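When the grippers came to Tenmont in January, Clodagh Moriarty brought a lemon slice for morning tea and we all stood about eating it and trying not to look worried. She has folded and sorted cloths there for longer than I've been on the floor, and I think we were all watching her to see how we ought to take it.

I've had a good while to mull it over since, and I find I'm fonder of the whole business than I expected to be, though not in the way the management newsletter would like. My shoulders are better. Benedita's wrists are better too, and she has taken up her knitting again, which we are all grateful for come winter. Those are real things and I won't have anyone sneer at them.

But a job is also the talk that goes on over it. We used to work four to a table, and you could get through a whole family's troubles in a bundle of 600 cloths. Now we spend a fair part of the day showing the work to a machine, one cloth at a time, slowly and properly, and it's hard to gossip when you're concentrating on a corner. Darragh McGrath reckons we'll get used to it. He's young, bless him, and he wears headphones on the bus as well.

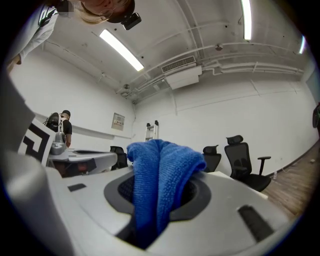

Who should get the benefit when a machine learns a job from the people who do it?

The people who taught it should be first in line, in their pay packets and in shorter afternoons, and it ought to be written down before the teaching starts. At our place it was left for later, and Clodagh is still asking, very politely, every second Thursday.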